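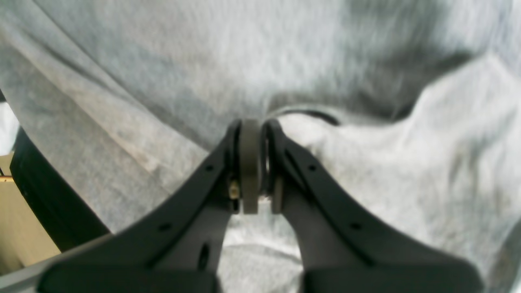 Dark grey ring, seen from the side

Durkis T-Shirt Yarn Cutter

Every few years somebody sells crocheters a gadget for turning old T-shirts into yarn, and I have a drawer of them. The Durkis is a plastic guide with a blade in it. You clamp it to the table, feed in the hem and pull. The packet promises one unbroken strand from any shirt. I had my doubts and still have a few.
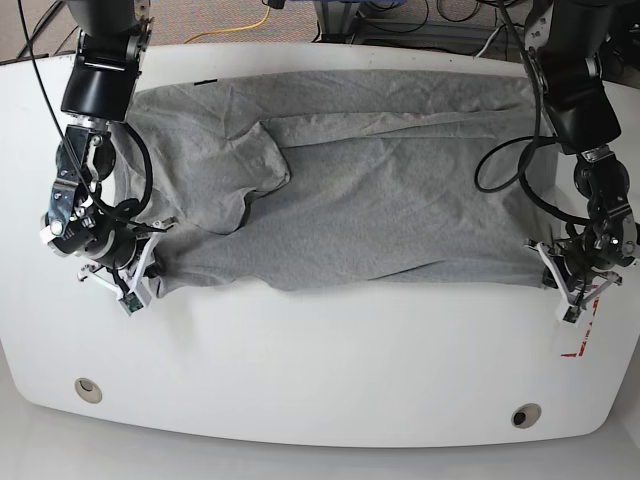

Sial Inell
Product tester, Girkgate Yarn & Craft

What it does well: plain cotton jersey with no side seams. Set to the middle width it gave me an even strip that curled up nicely when I tugged it, and I got a small round basket out of one large shirt. Scissors would have done the same, only slower and with a sorer thumb.

What it does less well: side seams. The blade jumps at every one and leaves a nick, and a nick in T-shirt yarn becomes a snap once you are working tight stitches on a big hook. Thin fashion shirts laddered. Printed fronts gummed up the guide, so cut those off first.

The box says the blade is good for 2000 metres. I can't say, as I gave up measuring in November. Mine dragged well before I expected it to, and spares are sold separately - of course they are.

Details
Strip widths: 4
Longest shirt it will take: 60 cm from hem to underarm
Clamp: fits tables up to 52 mm thick
Spare blade: not included

Worth having if you get through a lot of shirts. For a single bath mat, sharpen your scissors.

Page checked 14 February 2021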